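Linen contract changes hands in Vondville guest houses

The eight guest houses run by the Vondville lodging association will move to a single laundry supplier in May, ending an arrangement under which each house organised its own washing. The contract has gone to Diekmann, which already handles the hospital account in the district.

Under the new terms, bed linen and towels will be collected before 9 am and returned within two working days. Each house will keep three full sets per bed: one in use, one on the shelf and one with the laundry. The association puts the combined stock at 620 sets once the last deliveries have been made.

Cotton percale replaces the present mix of jersey, polycotton and older linen-blend sheets. Henrik Grube, who drew up the specification, said mixed fabrics were the main cause of uneven wear. Jersey tolerates low temperatures and needs little pressing, but it loses shape along the elastic. Percale can be washed at 60 degrees and put through a flatwork ironer without preparation.

Guests' own clothing is not covered. Personal laundry stays with the individual houses, which may offer it or not. Four do so now, at a charge set by the item. T-shirts and similar light garments are returned folded and left on the bed; shirts with collars go back on hangers. The association has asked the houses to display their prices in the rooms. 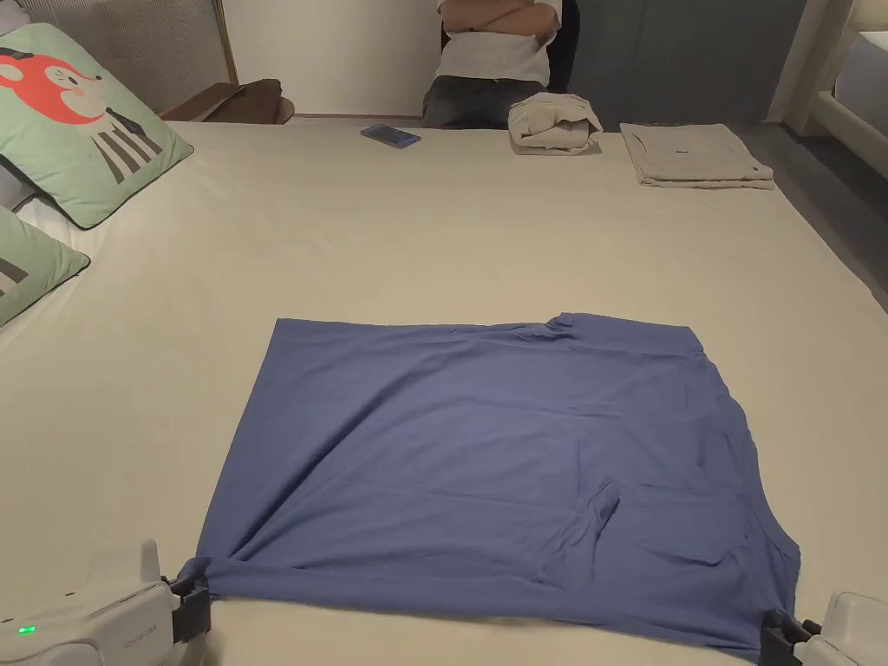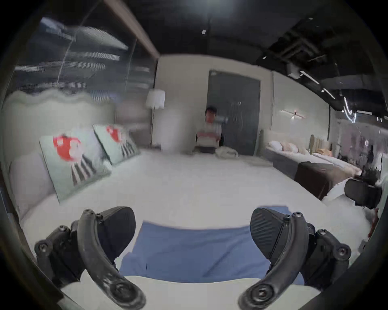
The tender drew bids from three firms. Price accounted for half of the score, with the remainder divided between turnaround time, water use and the handling of damaged items. Diekmann was the second cheapest bidder and scored highest on turnaround. Prarus, which had supplied two of the larger houses, submitted the lowest price but offered only one collection a week outside the summer season.

Water use was assessed per kilogram of dry linen. Diekmann operates a tunnel washer that reuses rinse water in the pre-wash stage, and must report its consumption to the association every quarter. There is no penalty for exceeding the stated figure in the first year. From the second year, the association may reduce payments if the figure is missed in two consecutive quarters.

Every sheet and duvet cover will carry a sewn-in tag read at the laundry on arrival and dispatch. The tags are intended to settle disputes over missing items, which have been frequent. Last year the houses wrote off 121 sheets between them, and the previous suppliers accepted liability for fewer than half. Under the new contract, an item scanned in and not scanned out within ten days will be replaced at the laundry's cost.

Waraltraud Frerichs, who manages the house on the harbour road, questioned the two-day return time at a meeting of members. Her house has little storage, and a delayed delivery on a changeover day would leave rooms unmade. The contract was amended to include a reserve of 100 sets, held at the Diekmann depot and available on the same day by telephone request.

Old linen in usable condition will be offered to the animal shelter and the rowing club. The remainder will be sold by weight for industrial wiping cloths. Houses have been asked to bag it by fabric type and to remove any buttons or zips beforehand.

The contract runs for three years, with an option to extend by one. Torben Stöcker will act as contact for the member houses during the changeover.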